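4. Setting Up a Vendor Stall

This section covers stall rental, rezzing the vendor unit, and split payments for sellers taking part in a Ketdale market event. Read section 3 (Group Roles and Tags) first. You must hold the Seller role in the Ketdale Events group before any of the steps below will work.

4.1 Before you start

You need:

The landmark to your assigned region, sent with your acceptance notecard.
The boxed Gurwood Vendor, version 13 or later. Older versions do not report sales to the event server.
Box art for each item, square, with the item name readable at arm's length in-world.
Enough free land impact. Each stall has an allowance of 232, which includes the vendor units, the donation kiosk and all decor.

Note: The stall building belongs to the event and does not count toward your allowance. Do not link your own objects to it.

4.2 Claiming the stall

1. Teleport to the landmark and find the rental sign with your store name on it.
2. Activate your Seller tag. The sign ignores clicks from avatars wearing any other tag.
3. Click the sign and choose Claim from the menu.
4. Pay the sign the stall fee of L$2,000. The fee covers the full run of the event, including set-up days.
5. Wait for the confirmation in local chat. The sign changes from gray to green.

Caution: Pay from the avatar named on the application. Payments from alts are returned automatically and the stall stays unclaimed. If a store has two owners, only the first name on the form can claim. The second can be added under Managers afterward.

4.3 Rezzing and configuring the vendor

1. Drag the Gurwood Vendor from your inventory to the floor of the stall. It rezzes facing east.
2. Grant debit permission when the dialog appears. The vendor cannot pass on donations or give refunds without it.
3. Right-click the vendor, choose Edit, and open the Contents tab.
4. Drop in the boxed item, its texture, and one copy of the notecard named "config".
5. Open the notecard and set the PRICE, ITEM and DONATE lines. DONATE takes a whole number from 50 to 100.
6. Save the notecard. The vendor resets and shows its status as hover text.

Items must be set to copy for the owner. A no-copy item is delivered once and the vendor then goes offline.
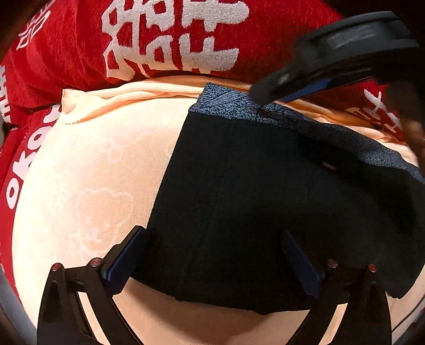

Repeat steps 1 to 6 for each exclusive. Regular stock may be sold from the same stall, but it must be in a separate vendor with the DONATE line left out. Mixed vendors are the most common reason a stall fails inspection.

The hover text shows one of three states:

READY – the vendor is online and can take payment.
WAITING – debit permission is missing or was refused. Reset the scripts and grant it again.
NO LINK – the event server is not answering. Sales are still made and are stored in the unit, up to 700 transactions.

Note: Do not take a vendor back into inventory while it shows NO LINK. Stored transactions are lost when the object is picked up.

4.4 Testing

1. Set PRICE to 1 and save.
2. Ask a second avatar to buy the item.
3. Check that the item was delivered and that your transaction history shows the sale, followed by the donation.
4. Set PRICE back to its normal value and save again.

With a price of L$1 the donation is rounded up, so the full amount is passed on whatever the DONATE setting.

If delivery fails, check the region's script time before changing anything else. Melina Margaritis handles region restarts and can be reached by notecard. Place the notecard in the mailbox beside the landing point. Instant messages are capped during set-up and may not arrive.

4.5 Inspection

Stalls are inspected in the last two days of set-up. Wolfram Petersen checks the regions Jeston and Buschmann, and Elfriede Heitmann checks the rest. The inspector looks at land impact, vendor state, texture sizes and the donation setting. Particles, temp-rezzers and sound loops must be removed beforehand.

A stall that passes is locked to your group tag. You can still edit notecards and replace textures, but new objects are returned on rez until the event closes – this includes replacement vendors. To have a lock lifted, contact the inspector for your region and give the stall number shown on the rental sign.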